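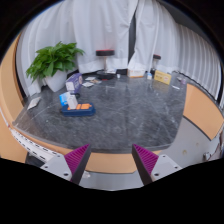 手持夹爪采集操作规范讨论会 会议纪要
日期:2018-05-19
地点:Lidmont 二楼会议室
参加:Lidmont 采集组、Derese 标注组、Dudivex 硬件组(电话参加)
记录:采集组

一、上次纪要
没有修改意见,通过。

二、规范草案第7条(桌面布置)
标注组提出,小盒子互相重叠的时候,边界很难标。采集组认为家庭桌面本来就有重叠,不应该全部禁止。讨论后决定:允许重叠,但是要夹取的目标物体,开始时应露出一个完整的面。桌面靠近窗帘的一侧可以放物品,线缆要记入布置表。

三、夹爪检查
硬件组说明,每次开始之前应检查两指的纹面和安装板的螺丝孔位,并把两指完全张开一次。这一步写入草案第9条。硬件组希望每46段重新校准一次,采集组觉得太频繁,没有达成一致,先按硬件组的意见试行。

四、数据命名和退回
Lutidum 项目目前已经提交481段,其中有一部分没有填写布置表。标注组从下周开始,对没有布置表的数据直接退回,不再代为补写。

五、待办
采集组:修改第7条、第9条的文字,发给各组。
硬件组:提供检查表的中文版。
标注组:整理退回原因的分类。

六、下次会议
九月,具体时间另外通知。校准间隔的问题到时候再讨论。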